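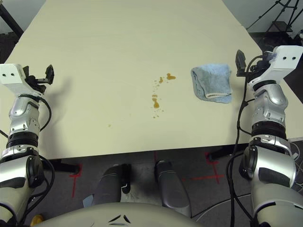 A spill, a folded towel and two grippers at the Prirnirano lab.

I spill coffee at home and never think twice about it. Lingyun Feng thinks about spills all day long. Her method, Gritik, lets a robot learn wiping from a person's demos, and I spent a very happy afternoon watching her try to break it.
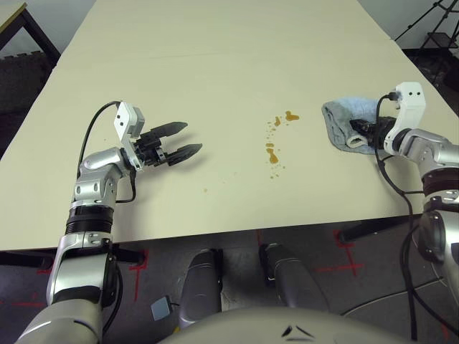 The trick is pressure. Older systems learned the path of the hand and nothing else, so they'd skate right over the sticky bits! Gritik learns how hard to push, too — and it got there with 28 demos. 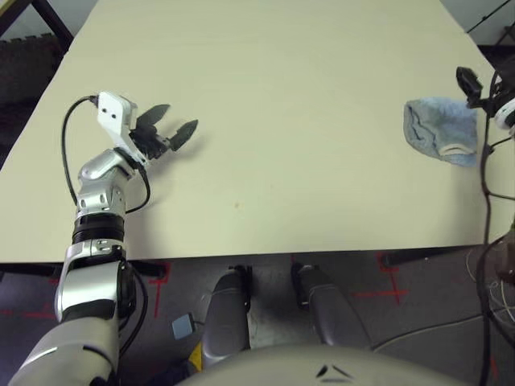 So does it work?

Mostly, yes. Out of 83 test spills, the old method left marks on 28 tables and Gritik left them on nine. Feng is still grumpy about those nine (big drops near a table edge, mainly).

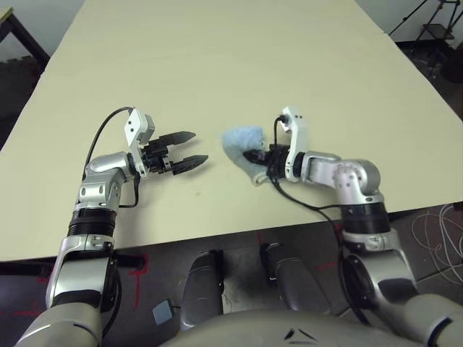 She wants the left arm to pitch in next, maybe by holding things steady, and she's hoping to have numbers in November. I asked if I could come back then, and she told me to bring my own coffee.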